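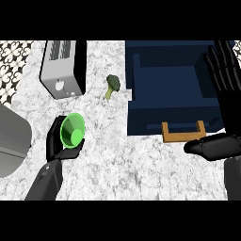 Can It Do the Dishes Yet?

Every August I get the same question from readers, usually in the middle of a heat wave when nobody wants to be near a stove. When do we get the robot that cleans the kitchen? Maribeth Macaraeg wrote in this time to say she has been waiting since she was nine, and she'd like a date, please.

I don't have a date, Maribeth! But I did spend a good chunk of last week looking at what people are training these things on, and I came away more cheerful than I expected (and also a little humbled about my own kitchen).

A lot of the practice happens in simulation now, in computer-drawn kitchens with marble counters far nicer than mine. A pair of robot arms, a little green cup in one black hand, a drawer with a wooden handle near the other, a piece of broccoli lying on the counter. It looks like such a small job. You or I would hold the cup, pull the drawer open and be thinking about something else the whole time.

Now try it slowly and pay attention to your hands. I did this at home with a plastic cup and my own sticky drawer, and it took me two tries to notice that I tip the cup upright before I reach for anything, and that I lean back with my whole body when the drawer catches. A pair of arms has to get all of that from somewhere. Hold too hard and a thin cup buckles. Pull a bit sideways and the drawer jams.

I called Nestor Tolentino, who worked on kitchen tasks at Nevent before he moved to the warehouse side. He told me the drawn kitchens are wonderful for one thing, and that's repetition. His old group would run 3,000 tries at one chore, read the results over coffee, change something and run 4,000 more. No broken cups, no sweeping up. "Then you take it to a real counter," he said, "and the real drawer has a spoon wedged in the back of it."

I have that spoon. I think everybody has that spoon.

So where are we? My scorecard, and you're welcome to argue with it. Picking up one thing and putting it down in a place you chose ahead of time: pretty good. Opening a drawer the robot has met before: getting there. Opening a drawer it has never met, while holding something in the other hand -- I'd want to stand close by. Clearing up after my family's taco night: no, and I wouldn't ask it of a person either.

Shop floors are further along, mostly on account of being tidier. Honeylyn Abella runs packing at Vamilau and says the parts come in the same tray, facing the same way, all day long. She has 4 stations with arms at them and she's happy with the lot, except that somebody still has to go around and straighten the trays. She'd trade one of the arms for a good tray straightener tomorrow.

Maribeth, I'm putting you down for "not this summer." If any of you have a robot at home that does more than vacuum, write and tell me what it's good at and what it drops. I'll run the best letters next time, along with the Adura window washer test I keep promising -- it's still in the box in my hallway.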